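Collecting Kitchen Demonstrations in the Kokilik Simulator
Updated 6 Jun 2023

These steps cover recording demonstrations for the Durketti pick-and-place policy. They assume Kokilik is installed and the Deverov controller is paired.

1. Load the kitchen counter layout. Check that every object in the task list has spawned and has settled before recording.

2. Set the episode limit to 900 steps. Longer episodes are cut at the limit and marked incomplete.

3. Choose an instruction from the list and enter it in the task field exactly as written. Do not paraphrase. Rewording is handled later by the labeling script.

4. Record the episode. Move at an even speed and release the object before pressing Stop.

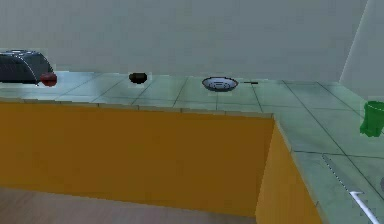

Should failed attempts be deleted?

Keep them, but set the outcome flag to 0. The training script skips flagged episodes by default, and the evaluation set draws on them.

The counter layout has an apple, a bowl and a frying pan on the tiles, plus a toaster at the left end. Object positions are randomized at each reset. If two objects overlap after a reset, reset again and do not save.

5. Record 100 episodes per instruction, then switch. The full set is 2000 episodes. Every operator should cover at least 3 instructions.

6. Run the checker on the output folder. It reports missing frames, empty task fields and time stamps out of order. Fix the task fields by hand; record the other episodes again.

7. Copy the checked folder to the Hughes server under incoming/kitchen. Do not rename the files.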